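Rollix Two-Step Stool, After One April of Painting

I bought the Rollix because my old step stool, inherited from an aunt, had begun to lean toward the window like a houseplant. The hardware store in Werville had two models on the shelf. One was a Perrin, which cost less and creaked when I looked at it. The other was the Rollix at $47, with a box that promised "confidence at every height." It has two steps, so that's a modest number of heights.

Assembly took most of an evening. The instructions are a single folded sheet with drawings, and in drawing four the stool is shown from an angle that I believe is only available to moths. Six bolts, four washers, one wrench that fits five of the bolts. I used my own wrench for the last one and have been feeling superior ever since.

Once it's together, it's solid. I painted a hallway, a bathroom and the inside of a closet from it, and it never rocked, even on the tile that has been uneven since before I moved in. The top step is deep enough for both feet with the heels on, a thing the Perrin can't say. The rubber feet left gray smudges on the pale floor, which came off with dish soap and some language.

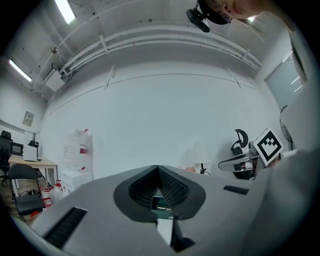 White ceiling, as seen from below.

Ceilings are where a stool earns its keep. Mine are just high enough that I can touch them from the second step with a brush but not with any dignity, and for the corners I was on my toes. If you're shorter than five foot four, get the three-step. My neighbor Dzifa Owusu borrowed mine to change a smoke alarm battery and returned it with the note "nice stool, wrong size," and she's right, for her.

Now the complaints. The folding latch is a small plastic tab on the underside, exactly where your fingers aren't. It pinches. I've learned to fold the thing with my foot, and I do not recommend watching me. There's also a tray on top for your paint, with a round hole for a can that no can I own fits. A quart drops through to its rim and wedges there – you then own a stool with a quart of eggshell built in until you find a screwdriver.

Folded, it's supposed to slide behind a door. Behind my door it holds the door open, so the bathroom has become a more public room than it was. It lives in the closet now, in front of the things I'd need a stool to reach.

Would I buy it again? Yes, with gloves. Four stars. The fifth is still under the tray with the eggshell.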